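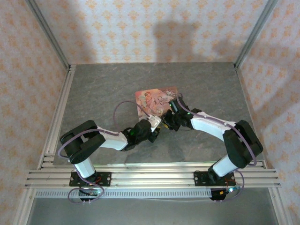

## Sorting the storybook cards, a thread

**1.** The pink and lavender one is from the fairy-tale group. Reddish-haired figure on the left, title lettering up top that I read as "Once Upon". I've been putting the illustrated cards in order and I'm posting what I did, for anyone with a similar pile.

**2.** The pile came to 818 cards. I bought most of them in two lots at the flea market in Renport. The rest came in the mail over the years, a few at a time, usually tucked inside a book I had ordered.

**3.** They were in shoeboxes until January 2018. No order at all. Recipe cards were mixed in with the picture cards, and one box had a lot of old gift tags at the bottom.

**4.** First pass was by size only. I didn't look at the pictures. If a card fit the small sleeve it went left, and if it didn't it went right. That took one evening.

**5.** Second pass was by subject. My groups: fairy tale, animals, seasons, towns, people at work, and a stack called "later". The "later" stack got too big and I had to go through it again.

**6.** Fairy tale turned out to be harder than I expected. A girl with a basket could be a story card or a plain spring card. If there's a title on it, I go by the title. If there isn't, I go by the back.

**7.** Pale cards are the ones to be careful with. Pink and lavender show every thumbprint. Wash your hands, dry them well, and hold the card by its sides. I don't wear cotton gloves. They catch on corners.

**8.** A plain gray surface is good for this kind of work. Pale cards show up well on it and dark ones do too. I used to sort on a flowered tablecloth and kept losing the little ones in the pattern.

**9.** Corners. I check the lower right first, which is where my own cards get the most wear. I'm right-handed and I pick everything up from there. A soft corner goes in a stiff sleeve. I don't try to press it flat anymore.

**10.** Sleeves are Vellari, the clear ones with the opening on the short side. The long-side ones were cheaper and the cards slid out when I tipped the box. I have a bag of those left if somebody wants them.

**11.** For boxes I went with Loleck. The large one is supposed to hold 3000 bare cards. In sleeves it's a lot less. Mine are all in one box with room at the back, and I put a folded piece of cardboard in there so they stand up straight.

**12.** Dividers are cut from file folders. Pencil only on the tabs. I changed "people at work" to "jobs" and then changed it back, and with pen I would have been cutting a new divider both times.

**13.** A couple of people asked about dusting. Soft dry brush, from the middle out to the edge. No water. No eraser on anything with color, even if the mark looks like pencil. I took the shine off a nice snow card that way and it's still the first thing I see when I look at it.

**14.** Duplicates: 70. More than I would have guessed. I keep the better one of each and put the other in a paper envelope with the group name on it. The seasons group had the most, nearly all of them winter.

**15.** I'm not selling the duplicates right now. I might take them to the swap table at the Prata in March. If you go to that one, the card people are usually on the left past the coffee counter.

**16.** Somebody asked if I write down the title of every card. Only the fairy-tale ones. I use a notebook, one line each: title, main color, who's on it, which side they're on. Left or right is useful when two cards have the same title and almost the same picture.

**17.** When the lettering is fancy I write what I think it says and put a question mark after it. There are plenty of question marks in the notebook. Some of those scripts have an O that could be a C or a G.

**18.** Still to do: the postcards, which don't fit any of my sleeves, and the gift tags. I have a cookie tin for the tags. The postcards are back in their shoebox until I find a taller box.

**19.** If you have a sleeve that fits the older, slightly wider postcards, please reply with the brand and the size printed on the pack. I've tried two kinds and both were too tight at the top.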